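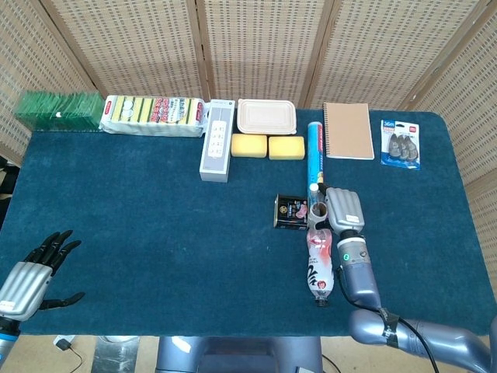

Ticket: Checkout totals wrong on multipack items
Store system: Piron POS with the Longo inventory add-on
Status: Resolved
Opened: November 15, 2023

Original report

Hi all! First, I love this setup. We moved our housewares shop over to Piron in February and it has been a joy, so please read this as a puzzle from a happy customer. Our trouble is with anything sold both as a single and as a multipack. Kitchen sponges are the worst of it. Scan a 6-pack and the register charges the right price, but Longo takes only one sponge out of stock instead of six. Go the other way, selling a loose one, and sometimes it takes out a whole pack!

Singles-only items (power strips, food containers, dish racks) are perfect every time.

What I tried first

Restarted the register. No change.
Rebuilt the item index from the Tools menu. No change, though searching is lovely and quick now.
Deleted one sponge listing and typed it in again by hand. It worked for 2 sales and then went wrong again after the overnight sync.

Reply from support

Thanks for such a clear write-up! The overnight part is a great clue. Could you open Longo, go to Units and Packs, and export the list? Please also tell us which supplier feed those items come from.

Update

Exported. There are 145 items with a pack size, and 32 of them have the pack size field blank. Every one of the 32 comes in through the Flatau feed. The items from our other supplier, Stiten, all look fine.

Reply from support

Wonderful, you've pretty much cracked it. The Flatau feed puts the pack size in a column called "inner," and your import template is still looking for "pack_qty." When Longo finds nothing there, it falls back on whatever the last sale used, so the mistake runs in both directions. Your hand-typed listing got overwritten by the same import.

Steps to fix

1. Turn off the overnight sync.
2. Open Import Templates, choose Flatau, and map "inner" to Pack Size.
3. Tick "Do not overwrite with blank."
4. Run the import once by hand.
5. Check a few items, then turn the sync back on.

Final update

Done, and it works!! I sold myself a 6-pack and a single on the training login and both counts moved just as they should. Left it overnight and they were still right in the morning. That "Do not overwrite with blank" box is brilliant and I've now ticked it on the Stiten template too. We still have to recount the sponge shelf, but that's a job for a quiet afternoon with the radio on. Happy for you to close this one, and thank you so much!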